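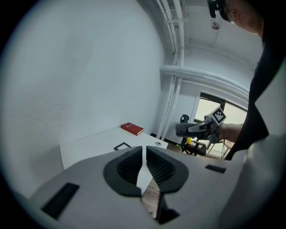

July 23, 2025

Quick one, bread is in the oven and I have 20 min if that.

Slept badly. Heat again, window open, the neighbor's dog going until after one. Up at five and thought fine, use it, so packed the first of the kitchen boxes before work. Glasses in dish towels. Ran out of dish towels. Used socks. Will regret that when I want socks.

Moving day is still the plan but the landlord at the new place now wants 2,445 up front instead of splitting it. Called Geetha at lunch in a mild panic and she said read the lease again, slowly, out loud. Did that in the stairwell like a crazy person. It does say split. Page two, bottom. Emailed him the paragraph and tried to sound calm. No answer yet. Checked my phone maybe forty times since, which is not calm.

Stopped at Gromness on the way home for tape and came out with tape, a lamp (!!) and a bag of those salted almonds. The lamp was marked down. I don't need a lamp. But the new living room has the one ceiling light and it's that blue kind, like a dentist, and I can't sit under that in the evening and knit. So the lamp is a medical expense.

Then books. Meant to do one shelf, did one and a half. Three piles — keep, give to Selorm, sell. The sell pile has four things in it. The keep pile is leaning. Found the train timetable from when Hélène and I went up the coast in April, still folded inside the bird guide, with her handwriting all over it. "Soup HERE" with an arrow. Sat on the floor with it way too long. Kept it obviously.

Also found the recipe card for the plum thing, which I'd given up on. Had been making it from memory for years with double the sugar it seems. No wonder everbody liked it.

Walls. This is the part I keep putting off. Old place has so many nails, new place says ten holes maximum, in WRITING, who counts. So have to choose. Big map yes. Mom's embroidery yes. The Skalow poster I think no, it's faded down one side and the glass is cracked, and I only ever kept it because it covered the fuse box. The small frames could stand on a shelf instead and then they don't cost me a hole. Clever. Could do a whole row of them, small ones, black, all matching for once in my life. 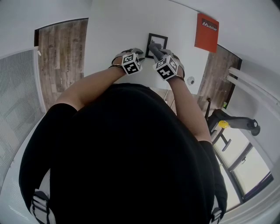
Small black frame, lying flat.

Kaja says lean them and don't line them up, mix the sizes, or it looks like a waiting room. She's probably right, she has the eye. Asked her what about the hallway and she said leave the hallway alone until I've lived there a month. A month! I'll have had it painted twice in my head by then.

Movers: got two quotes. Chamoun are cheaper but only come in the afternoon, the other ones never called back, so Chamoun. Have to tell them about the piano stool. And the plant, which is taller than me now and doesn't bend. Nerea offered her car for the plant with the top bit out the window. Said yes before she could think it over.

Ate standing up. Cold noodles, half a cucumber, the almonds. It was 98 out when I walked home and still horrible at eight in the evening, so no chance of real food. Why am I baking bread then. Because the flour was open and I'm not packing open flour.

To do tomorrow, before I forget:
call the gas people, they close at four
boxes from Selorm's work, he said small ones only
library books BACK, they're in with the keep pile
change address at the bank
wash the socks, or find the other socks
ask downstairs about the parking spot for the van

Geetha just wrote. She wants to know did he answer. No he did not.

Feel a bit odd about leaving the kitchen window. It's not a great window, it looks on the bins and teh back of the bakery, but in the mornings there's a stripe of sun on the counter and I've had my coffee in it for six years. New one faces north. Well. There's the lamp.

Timer going. Bread.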